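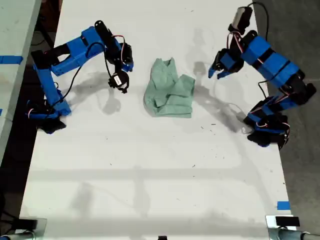
Kikley two-arm bench, top view, with cloth between the grippers

Kikley Cloth Handling Bench
Part no. 601

Kikley is a two-arm bench for research on soft goods. Flundomis supplies it as a kit with the Jasstead recording software and one cloth task set. The arms use printed links and servo joints. They mount on opposite sides of one white table and share the space in the middle.

Arms: 2
Cameras: 1 overhead, 1 per wrist
Demonstrations in the supplied set: 300
Held-out start poses: 28
License: research use

Fingertips
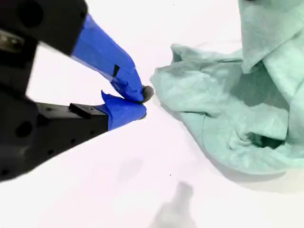 Bare printed fingers slide on knit and terry fabric. The Kikley fingers ship untaped, and the lab fits its own surface. Painter's tape is the low-cost choice and can be replaced between sessions. A small fuzzy pad at the tip of the upper finger, as fitted on this gripper, gives a defined contact point when the two fingers close on a raised edge. Press down any loose flap of tape before recording; the lower finger has one along its top edge. Changing the tip surface partway through a set changes the grasp, so log the change in the session notes.

Method

The Nomura policy is trained on the supplied set only. It takes the three camera views and the joint positions and returns a short block of joint targets for both arms. Each trial starts with the cloth in a heap. The first grasp is scored separately from the rest of the task.

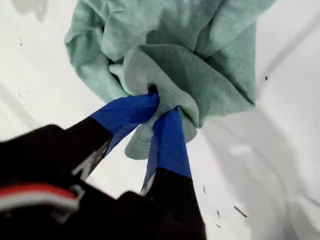

Grasp labels are assigned by hand from the wrist view. A grasp is labeled "edge" when a single layer is held and "bunch" when several folds are gathered. With large folds spreading out from the pinch point, as on the green cloth, the label is "bunch". Dark specks on the table are left in the recordings and are not masked. Trials labeled "bunch" are kept in training, and the policy was tested with and without them. Removing them lowered the first-grasp score on the held-out poses.

Spare finger sets are sold in packs of 4. Table clamps are included.

Page revised Fri 29 October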